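September, 6:40 a.m.

Read the new task sheet before the kettle boiled. Chains and bracelets stay on it for another block. The target is 300 accepted episodes per pair of grippers, and the limit is 60 seconds each. My median was 62 at the last export. Two seconds over, and I know where they go: regrasping.

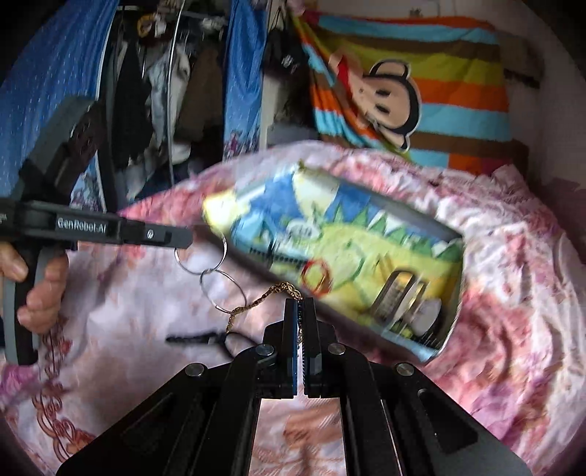

Skerance Home Handling Team – Tully group

Chain is the worst item in the set. A rigid part has one pose and you plan for it. A chain held between two fingers hangs wherever gravity puts it, and if the other end is linked to a pair of rings, both hands have to move at one speed or the slack goes somewhere else. My own fingers would do it in one pinch. With the grippers I close, check, open a little, close again. Nuala Mac Carthaigh wants the regrasps left in. She says the model learns recovery from them. The pay rule still counts an episode over the limit as a reject, so the two instructions disagree and I have written to Clinia support about it. Ticket 1234, no reply.

When I started on the packing bench at Tronton the work was in the wrists and lower back. The bench cell now does most of that line. What I have left is in the thumb and the forearm, plus a good deal of attention. Orla Kinsella has moved to review and watches clips all shift. She misses talking to people. I miss knowing at the end of a shift that something had gone out on a truck.

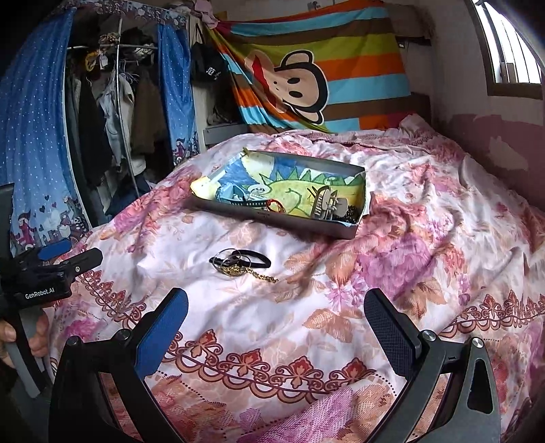

Surface is the variable I would change if the sheet allowed it. On the bench everything lay on flat gray mat and the approach height never moved. Cloth gives under the fingertips, so I come in low and push down a fold before I get any grip. A gold chain bracelet lying out along a rumpled duvet is best taken at the clasp, where there is more for the blue pads to close on. A cord bracelet is easier – it keeps its loop. I put this in the notes column and asked for surface to be logged as its own field.

Evening. Thumb sore on the left side only. Will swap the order of tasks tomorrow, cords first, and see whether the median comes down.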